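Zerkus is growing again, and this time the growth has a loading dock. The company signed a lease last week on the old Plarnon bottling plant at the east end of Lindham, where it plans to make pump seals and valve liners on two lines by January. The building has sat idle long enough that the town's own zoning map still calls it "new."

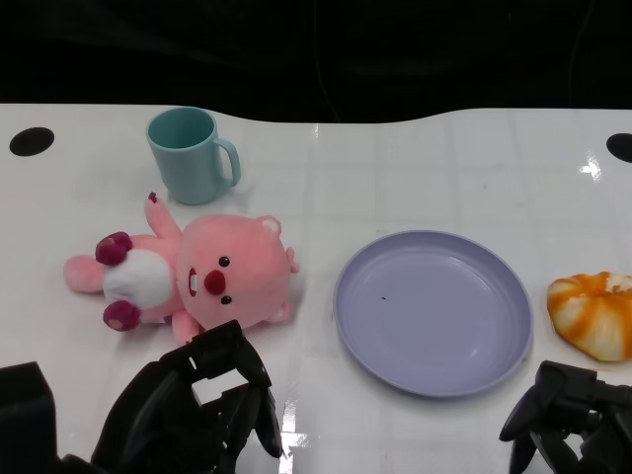
Photo: Kenna Jardine / Lindham Business Letter

The lease covers 2,279 square meters, plus a mezzanine that the landlord describes as office space and the fire marshal describes as storage. Zerkus says it will hire 40 people to start, mostly machine operators, with a handful of jobs in quality and shipping. Pay hasn't been announced. Parking has, at some length.

Current headcount at the Wumbei site is 278, and management says none of those jobs will move. The same memo says this four times, which had the predictable effect in the break room. Anyone who does want to transfer can apply in the fall and will keep their seniority. The drive between the two sites is short on paper and passes through the Mill Street lights.

The town council still has to approve a wider truck entrance on Canal Road. The vote was supposed to happen in June but was pushed back after the drawings showed the entrance on the wrong side of the building. New drawings are in. They show it on the correct side, and also a small pond.
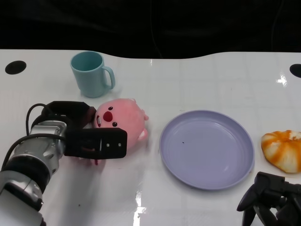 Kenna Jardine wrote in to say that the last company to widen that entrance left town before the asphalt was a year old, and she'd like to see some of the hiring done before the digging. She also asks who gets the pond. We have passed both points along to Zerkus.

The public meeting on the road work is set for Thursday, July 21, 2022, at 6:30 p.m. in the library annex. Bring your own chair if you plan on sitting.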